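# Chapter 4: Measuring and Marking Out

Most mistakes in a workshop are made before anything is cut. A part that comes out too short was usually marked too short, and a frame that will not close was usually laid out from two different edges. This chapter covers the rule, the square, the scribed line and the layout grid.

Santosh Rana ran the pattern shop at Wasar for 30 years. He kept a book of rejected parts, and by the time he left it held 578 entries. He sorted them by cause, and errors in marking filled more pages than any other kind.

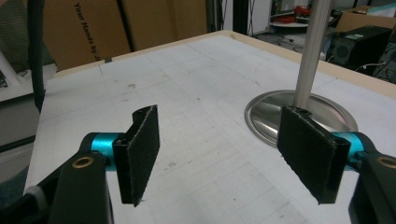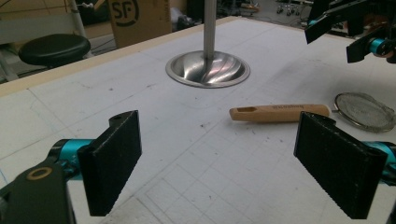
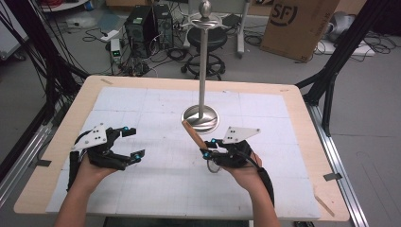
A reference edge is the one edge from which all other distances are taken. Choose it first, mark it with a short pencil tick, and do not change it partway through the job. If you measure each new line from the last one, small errors add up. Over a length of 1,336 mm, a carpenter at Grevby who stepped off every division with a short rule ended 39 mm out. A layout grid helps to prevent this. It can be drawn faintly on a white tabletop, like the gridded one under the grippers in the first picture, so that it guides the eye and does not compete with the lines of the work itself. Draw the two outer lines first, check that they meet at a right angle, and only then fill in the rest.

Section 4.1 deals with rules and tapes. Section 4.2 deals with squares, including the test for a square that has been dropped. The exercises at the end were set by Vikas Malhotra and need only a pencil, a rule and a sheet of stiff card.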